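Get Involved | Club News

Irnside Squash Club is looking for two friendly people to help run our junior evenings at the Tinlow courts, starting in February, and we would dearly love to hear from you!

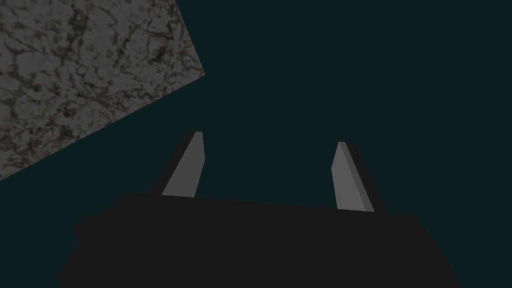

Do I need a coaching badge?
A love of the game and some patience will do, and we'll pay for your first course.

You'd be with a group of 12 kids, mostly beginners,
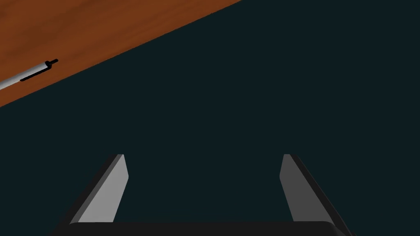
and all of them (well, nearly all) very keen. Rackets and goggles are provided.
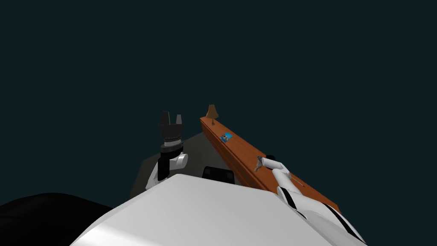 The season pays $700, with free court time on top.

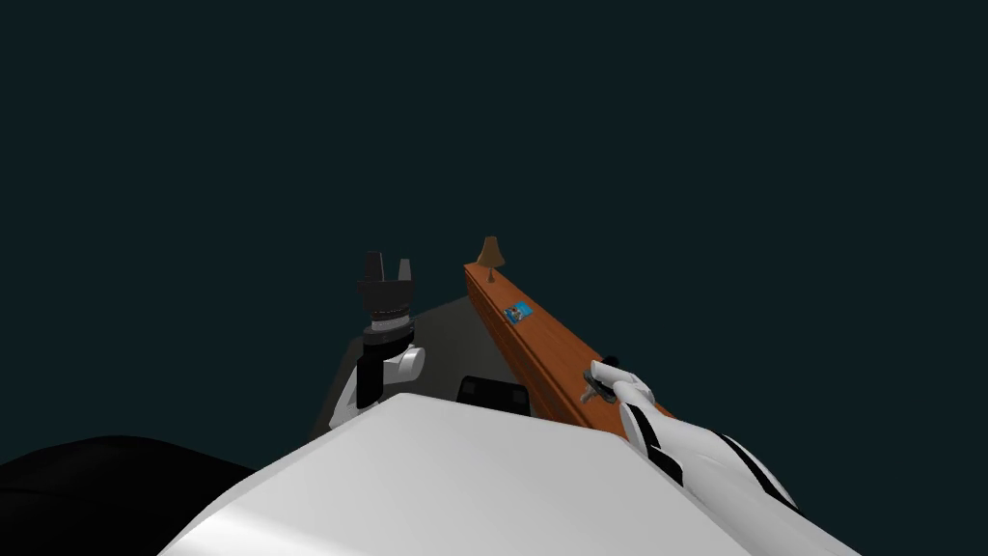 Please drop a short note at the Landry Street desk by 9 Oct 2020.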